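Lorora Household Handling Project
Progress report to Firen, Monday, March 14, 2022
Prepared by Roxana Rusu

We had a really good February. The rulebook for recording home tasks with hand-held grippers is now in its second version, and people are using it without being chased, which makes me very happy!

The first version ran to 16 pages and most of it was about paperwork. Murali Annamalai and Revathi Reddy cut it down to 10 and moved the working rules to the front: agree with the householder which rooms are in and which are out, keep the free hand away from the fingers, grip cloth by a fold and never by a loose thread or a label, and stop the recording if someone who hasn't signed the consent form walks in.

Cloth took up most of our time. Towels and bedding bunch and slide in ways that boxes and cups don't, so the old wording ("hold the item securely") wasn't much help to anyone. Section 4 now says where to pinch, how to let go, and what counts as a finished fold.

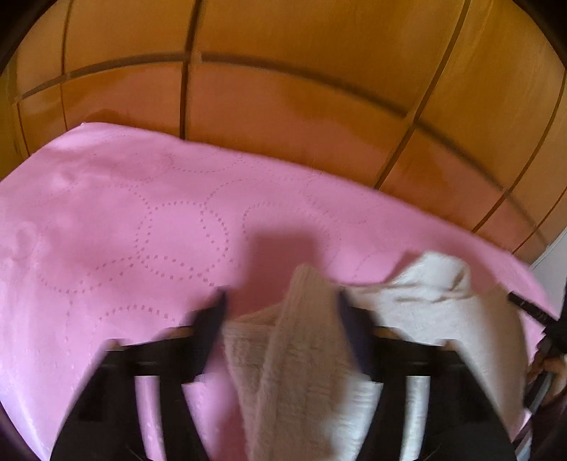
Towel work over a bed, with a fold of the cloth held between the gripper fingers.

We logged 2375 recordings under the new rules by the end of February. Chandrasekhar Kurian has checked 714 of them against the list so far and is still going. The slips he finds most often are in the notes, mainly missing room names, and we've added a line to the form for that.

Still open: Narayanan Acharya wants a firmer rule on cleaning the fingers between homes, and I agree with him. Vincze has offered to read our draft of that section. We also need your answer on how long consent forms should be kept, as Section 7 is waiting on it.

Spending is on plan. The next job is training the Givow team on version two, and I can't wait to see what they make of the cloth rules.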